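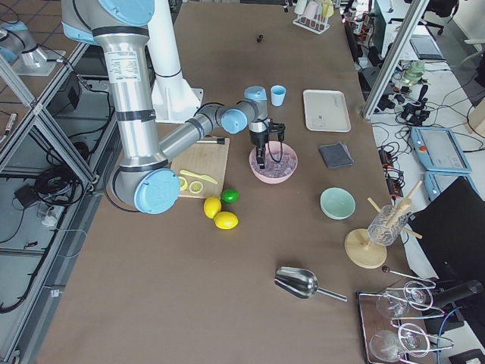

Table laid out for cold drinks: ice in a pink bowl, cutting board with lemon slices, metal ice scoop.

Drink station

A drink station (also drinks table, or in some older house guides a "cold side") is a table or stretch of counter set aside for making cold drinks. Used in homes, cafes, church halls, training kitchens. Differs from a bar in having no fixed plumbing and usually no alcohol storage.

Layout

Most layouts work around the ice. Bowl or bucket near the middle, scoop within reach, cutting board next to it. Glasses go to one side, away from the knife. Whole fruit is kept close to the board so it can be cut as needed – cut citrus dries out at the edges fairly fast.

The Atthorpe layout, named for the catering school where it was first taught, fixes the order as fruit, board, ice, glass. A table at least 50 inches long is recomended. The reverse order is common among left-handed servers.

Ice

Small cubes chill quicker and melt quicker. Large ones are slower on both counts. Scoops are usually metal or hard plastic; using a drinking glass as a scoop is discouraged, as glass can chip and the chips are hard to spot in ice. The scoop is normally kept outside the bowl, handle clean.

Fruit

Lemons and limes mostly. Round slices (wheels) for the rim or for floating, wedges for squeezing. A medium lemon gives 6 or 7 usable wheels once the ends are thrown out. Wash before cutting, even if the peel isn't going in the drink.
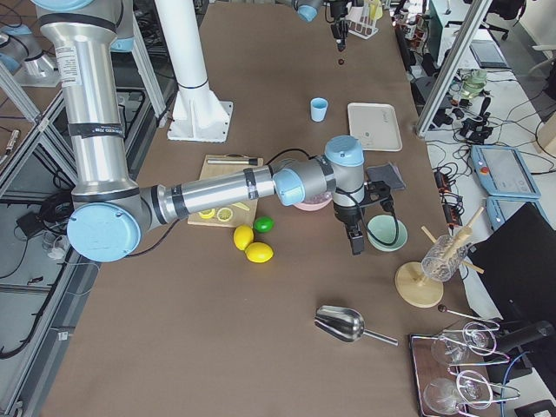
Boards are typically wood or plastic. Wood is kinder to the knife edge but holds smells, so a board used for onions should not be used for citrus. A short knife is enough for either fruit.

Glasses and drying

Tumblers are often dried upside down on a peg stand – a base with angled pegs, one glass to a peg. Takes up less room than a rack and lets air in underneath. Stemmed glasses don't sit well on pegs and are stored on a tray or hung by the foot. A folded cloth is kept nearby for drips and for polishing.

History

Jamila Ekanayake's handbook Tirnix Table Service lists 33 items for a full station, over half of them optional. Later editions cut the list down and dropped the seperate syrup shelf. The Romum variant adds a second bowl for peel and used slices.

See also

Ice bucket
Garnish (drinks)
Jibrin tray
Table setting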